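Notes for the talk, slot of 9 minutes plus questions. I write them in full sentences because when I am nervous my English becomes short. Please do not read them aloud word by word (this is to myself).

Title slide: **Sitting comfortably: what we learned from lending furniture in Bendcombe**

## Before I start

Check that the clicker works. Put water on the left side. Ask the chair of the session if questions come at the end or between. If between, skip the part on cleaning prices.

Say good morning. Say thank you for the invitation. Say that I speak slowly and that people may wave if I should speak louder.

## Slide 1 — Who we are

We are a furniture library. It is the same idea as a library for books, but the things are heavier. A household comes to us, chooses a sofa or a table or a bed, and keeps it as long as it is needed. Then it comes back, we clean it and repair it, and it goes to the next household.

We work from one building in Bendcombe, the old Jalter warehouse behind the bus station. Older people in the room may remember Jalter as a shop for carpets. We kept the name over the door because to take it down would have cost more than our first van.

(Wait here. Last time people laughed at this and I spoke over them.)

## Slide 2 — Who borrows

Many people think at once of students. We have students, but they are a small part. Most of our borrowers are people who are between two homes. A marriage has ended, or a job is for one winter only, or a parent has moved in and there is need for a bed downstairs until the stairs question is decided.

What they have in common is that they do not know how long. This is important for the rest of the talk. If you know that you need a sofa for ten years, you should buy it. If you need it for a weekend, you borrow a mattress from your sister. We are for the time in the middle, which the shops do not serve very well.

Do not say "vulnerable people" here. I used this word at the November meeting and a borrower told me afterwards, very politely, that she was not vulnerable, she was only without a sofa.

## Slide 3 — The sofa is the difficult object

Tables are easy. A table comes back with a ring from a cup, you sand it, you oil it, it is ready. Chairs are also easy, except the glue. The beds have rules, and the rules are clear, so we follow them.

The sofa is the object on which everything depends. It is the first thing people ask for and the last thing they give back. It takes the most space in the van. It does not go round corners. It collects crumbs, coins, hair pins, and in one case a full set of keys to a house that had already been sold.

It is also the piece where people feel most strongly that somebody else has been there before them. You will borrow a table from a stranger without a thought. A sofa asks for more trust. We noticed early that borrowers put their hand flat on the seat before they sit down, and only then look at the colour.

## Slide 4 — What we choose, and what we refuse

We refuse more than we accept, and this is hard for the people who donate. Please explain it kindly:

- No fire label, no sofa. We cannot make an exception, even for a beautiful one.
- No broken frame. We push down on both arms and listen.
- No smell of smoke. It comes back with the first warm day, whatever you do.
- No corner sofas in one piece. We had one, and it lived with us for a long time.

What we like is a plain colour, covers that can be taken off, and arms wide enough for a cup of tea. Brown is the colour that goes out most often. I expected grey. I asked borrowers about it, and the answer was nearly always that brown feels already like home, and grey feels like a waiting room.

Wrinkles in the surface are not a reason to refuse. This surprises donors. They apologise for the folds in the cushions, and I tell them that a soft sofa with folds will find a borrower before a stiff one without. People want to see that it gives way a little.

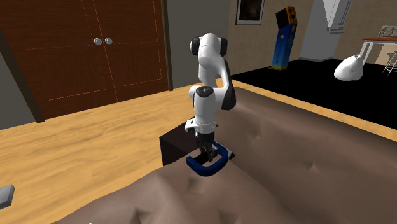 ## Slide 5 — The cleaning

The seat gets the attention but the arms need the work. Heads, hands, elbows, cats: everything meets on the arm. Our routine is vacuum first, with the narrow nozzle, then a damp cloth, then wait until the next morning before you decide if it is clean. A wet sofa always looks clean.

For stains we keep a notebook. It has a page for each kind, and people write in it what they tried. The page for candle wax is the longest and everybody disagrees. The page for ink has only one line, and the line says "turn the cushion over".

If there is time, mention the prices. A firm quoted us for steam cleaning per piece, and it was more than some of the sofas had cost when new. So we hired a machine from Mac Suibhne, the tool hire in the next street, for one long day each month, and we line up all the pieces in the yard. If it rains we do it under the roof by the loading door, and it is less pleasant.

## Slide 6 — Money

I was asked to be open about money, so here it is on one slide.

- Our grant from the town for the year: £4000
- What we spend on the van, with fuel and insurance: £2000
- Borrowers pay £5 per piece per month, and nothing if they cannot

The rest of the grant goes on rent and electricity, and it does not cover them completely. The difference comes from the monthly payments and from the sale of small things that we cannot lend: lamps with no shade, frames, the single chairs.

Expect the question: why not charge more? My answer is that we tried. For one season we asked a higher price, and people started to return pieces too early, before they had something else to sit on. They came back for the same sofa some weeks later, and we had paid for two van journeys. The low price is cheaper for us. Say this slowly, it is the sentence people write down.

## Slide 7 — Bosholm, and what we copied from there

Before we began we visited the scheme in Bosholm. It is older than ours and much tidier. Two of their habits we took home with us.

The first is the card. Every piece has a card in a small envelope under the seat, and each household may write something on it before the piece goes back. It is not required. Some write only the month. One family wrote a recipe. One wrote "the left side is better for reading", and I have checked, and it is true.

The second is the visit after a few weeks. Somebody telephones and asks if the piece is right for the room. It takes very little time. In many cases the sofa was too long and the people did not like to complain, so they were walking sideways to the kitchen every day. We exchange it, and it stays out longer.

What we did not copy is the catalogue. Bosholm has a printed catalogue with measurements of each piece. We made one, and it was wrong before it came from the printer — a sofa that was in went out, and one that was out came in. We now have a board on the wall with hooks.

## Slide 8 — What went badly

Do not hurry this slide. It is the useful one for anybody who wants to start.

We had no plan for the stairs. We measured the doors of the houses, and not the landings. Now we ask borrowers to send the width of the narrowest place between the street and the room, and we lend them a tape if they have none.

We accepted everything in the first months, out of politeness. The warehouse was full and nothing could be reached. To get out a table we had to move sofas, and we moved the same sofas many times.

We also had no end to the loan. I thought this was generous. Some borrowers found it uncomfortable, as if they were keeping something by mistake. Now there is a date on the paper, and the date can be moved by one telephone call. The loans are not shorter than before, but people are easier about them.

## Slide 9 — Questions

Leave up the slide with the telephone number and the opening hours.

Likely questions, and short answers:

- **Bedbugs?** Every piece stands apart from the others for its first weeks and is inspected before it goes to the main room. We have had one case, and it did not leave the first room.
- **What if it is damaged?** We repair it or we take it to pieces. The feet, springs and zips are always useful.
- **Do people buy them in the end?** Sometimes. We let them, and the monthly payments are counted.
- **Can you come and help us start?** Yes, for the train fare and lunch.

After the talk, collect the spare cards from the table by the door. Last time I left them behind and had to write new ones by hand.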